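Courses > Retail and Display > Handout 4: Boxes and What They Promise

We use cookies to remember your settings. Accept | Manage

Last week we did paper bags, and I think we all survived. This week is rigid boxes, the sort with a separate lid, which cost more than a folding carton and spend most of their lives in a cupboard holding old keys.

The price sits in the wall. A thick wall says "gift"; a thin one says "spare part". Hamada sold the same soap in both and charged 40 per cent more for the first. The soap had no comment. 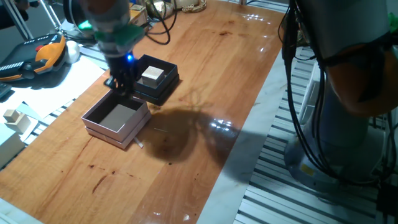
Fig. 2. Open boxes in pale pink and navy, the navy one holding a small wooden cube.

Colour comes next. Pale shades show every thumbprint, dark ones every scratch, so choose your complaint early. Kitora tested 19 shades and went back to the one it had.

For October: read Mutiso, chapter three, and bring a box you have failed to throw away. Up to 64 words on why. I do count.

Comments

Renji Arai: Does a shoebox qualify?

Rin Sekiguchi: Mine still has the shoes in it.

Nattawut Prasertsri: The chapter three link goes to chapter two.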